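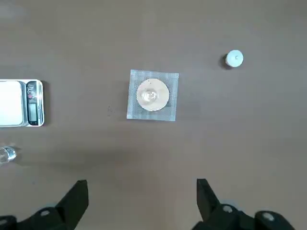
4.2 How people moved through the Orkard gallery

I'll admit I went into this part of the study with a hunch, and the hunch was wrong. When the Orkard Museum took its old coach display out of the main hall and hung the Brudus whale skull in its place, I figured evening guests would walk in, look up, and stay put near the door. So we set up our counting points with that in mind, two at the entrance and two at the far stairs (4 in all), and then spent most of July finding out that the stairs were where everything happened!

We logged 2,403 guests over the evening events, and 1,420 of them made their first real stop at or near the stairs. By "real stop" I mean standing still long enough to finish a sentence with somebody, which is looser than the measure Ellard uses, and I'd understand if a stricter reader wanted to redo it with a stopwatch. The path from door to stairs is plotted in Figure 3, with thicker lines where more people walked.

Figure 3. Guest paths from the main door to the stairs, evening events only. Line weight shows the number of guests; the bar and coat check are left out.

What pulled them over there? My best guess is the lighting. The hall crew dims the ceiling at 7 p.m. and leaves the stair lamps up, and you can watch the crowd drift (it's a bit like watching a tide, if the tide were holding drinks). On the two evenings when the dimming ran late, by as much as 90 minutes on one of them, people hung around the entrance a lot longer. Two evenings isn't much to build on, so I'm not going to lean on it.

I also want to flag the caterers, who kept moving their tables. Han ran into the same headache in a smaller hall and ended up throwing out whole evenings of data. I kept ours in, mostly because the tables never blocked the middle aisle, but the paths along the east wall in Figure 3 should be read with some care. If you squint you can see a kink about halfway down, and I'm pretty sure that's a dessert table.

Guests who came in groups behaved differently from those who came alone, and I get into that in Section 4.3.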